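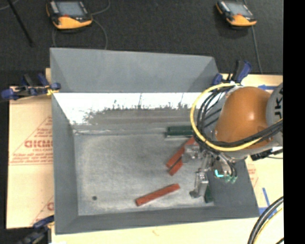 最終更新：10月 午後2時
文：フランス・デ・フラーフ（Frans De Graaf）

カルトホルムの共同工房マタリエで、積み木の箱がまた散らかっている。灰色の板金の箱に、赤と緑のブロックが思い思いの向きで寝ている。長い赤は斜めに構え、別の赤は手前で少し傾いたまま。緑の一つは奥の壁ぎわで横になり、片づけなど他人事という顔だ。

箱は金物店ファン・デン・ブルックの払い下げで、工房に来て6年になる。口が底より広いので物は入れやすい。おかげで誰もが放り込み、並べる人はいない。底は擦り傷だらけで、白っぽくはげたところもある。隅に近い小さな丸い穴については、水抜きだという説と、ただの穴だという説が利用者を二分している。

工房は今月、ブロックを色別に分ける「ポストネス方式」を導入した。手引きは全64ページ。読み終えた会員は今のところ2人で、うち1人は著者である。残りの会員からは「赤は赤、緑は緑で1行では」との声が出ているが、改訂版は70ページ近くになる見込みだという。

箱の下には薄茶色の紙を張った板が敷いてある。暗い色のカーペットを守るためと手引きの付録にあり、こちらは珍しく全員が守っている。色分けの進み具合は、次の会報で報告される。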